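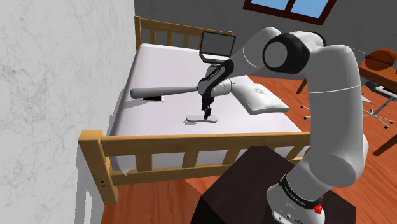

Robot teaching by demonstration is the practice of giving a robot a task by having a person carry it out through the robot, so that the movements can be stored and later used to produce the same behaviour without the person. The two main forms are teaching by hand, in which the operator takes hold of the arm and moves it, and teaching by remote control, in which the operator moves a separate device and the arm follows. Both can be carried out on a physical arm or on a simulated one. Household settings are common in simulated work, and a bedroom is a typical choice: the arm is mounted on a fixed stand at the foot of a bed, and the gripper is brought down over a small flat object on the mattress, with other things such as a bat, a pillow and an open laptop left lying nearby. The operator must reach the intended object without disturbing the rest. A single complete attempt, from the starting position of the arm to the end of the task, is called a demonstration or an episode.

Terms

The person who guides the robot is called the operator or demonstrator. The device held or moved by the operator is the input device, or the leader where it has the same joints as the robot; the robot is then the follower. The stored record of an episode is a trajectory. A set of trajectories gathered for one task or for a family of tasks is a demonstration set. The rule that the robot later uses to choose its movements is known as a policy, and the process of obtaining a policy from a demonstration set is usually called imitation learning.

Teaching by hand

In teaching by hand, also called kinaesthetic teaching, the motors of the arm are set so that they hold up its own weight but give way to a push. The operator grips the arm near the wrist and leads it through the task. The joint angles are recorded throughout.

The method needs little training, and the operator feels directly when the arm has reached the limit of a joint or when the gripper has touched a surface. It has several drawbacks. The operator's hands and body may come between the cameras and the objects, so that the recorded pictures differ from those the robot will receive when it works alone. Large arms are tiring to move for long periods, and it is hard to guide two arms at once. The method cannot be applied directly to a simulated arm, although a physical arm may be moved by hand and its joint angles passed to the simulation.

Teaching by remote control

In teaching by remote control, or teleoperation, the operator does not touch the robot. Common input devices are a handheld controller whose position is tracked, a six-axis mouse, a keyboard and a leader arm. With a leader arm, each joint of the follower copies the matching joint of the leader. With the other devices the operator commands the position and angle of the gripper, and software works out the joint angles that will bring it there.

Delay between the operator's movement and that of the arm has a strong effect on the quality of the work. Operators faced with a noticeable delay tend to move in short steps and to pause between them, and these pauses are stored with the rest of the trajectory. A policy trained on such material may pause in the same places. It is therefore usual to remove long still periods from a trajectory before training – a step known as trimming – though a short pause before the gripper closes is generally kept.

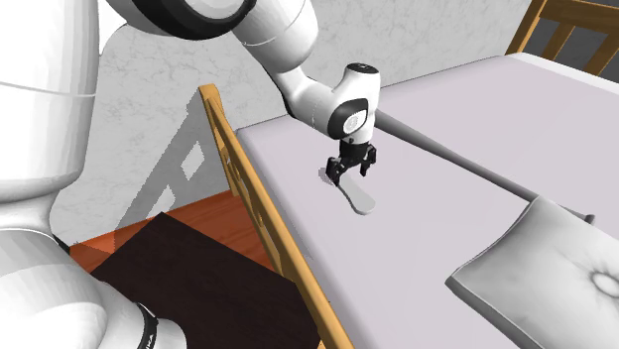
Villaseñor Department of Robot Teaching – Reference Articles

Simulated settings

A simulated setting allows many versions of a task to be prepared without moving real furniture. The same arm may be set to work beside a bed in one group of episodes and at a table with wooden chairs in another. Flat items are often included, as they test the approach of the gripper closely. A white utensil resembling a spatula, lying on a pale tabletop, offers very little height to grasp; the open fingers have to come down to almost the level of the surface before they close, and an operator who stops too high will miss it.

Judging depth is the chief difficulty for operators who work from a screen. The shadow of the object on the table gives some help, and most operators learn to watch it. A second view, taken from another side, is commonly supplied. Parts of the arm may block one view for much of an episode, and the operator then relies on the other.

Simulated contact is only an approximation of real contact. Thin objects may slide or jump when squeezed in ways that their real counterparts would not. Policies trained wholly in simulation are for this reason often given a smaller number of physical demonstrations before they are used on a real arm.

The Illo collection

The Illo collection is the demonstration set maintained by the department. It was planned by Hermenegildo Villaseñor and holds 3,000 episodes, of which 2,000 were recorded by remote control in simulation and the remainder by hand on a physical arm. The episodes cover 105 tasks, most of them concerned with picking up, moving or putting down a single household object.

Recording is carried out with Inum, a program written within the department. Inum stores the joint angles, the opening of the gripper and the camera views together, and marks the moment at which the operator declares the task complete. A separate tool, Mineck, is used for review. It replays each trajectory and allows the reviewer to accept it, trim it or set it aside.

Each new operator completes 3 practice episodes before any work is stored. Failed attempts are kept in a separate part of the collection and are labelled as such. Attempts in which the operator first misses the object and then recovers are accepted, as they show the policy how to return to the object after an error.

Quality of demonstrations

There is no single agreed measure of a good demonstration. Reviewers normally consider whether the task was completed, whether the path of the arm was smooth and whether the gripper touched anything it should not have touched. Consistency between operators is also considered. Where one operator always approaches an object from above and another from the side, a policy may settle on a path between the two that succeeds by neither route. Some groups deal with this by giving operators written instructions on the approach; others leave the choice open and use training methods that can represent more than one way of doing a task.

See also

Imitation learning
Kinaesthetic teaching
Leader and follower arms
Teleoperation
Trajectory trimming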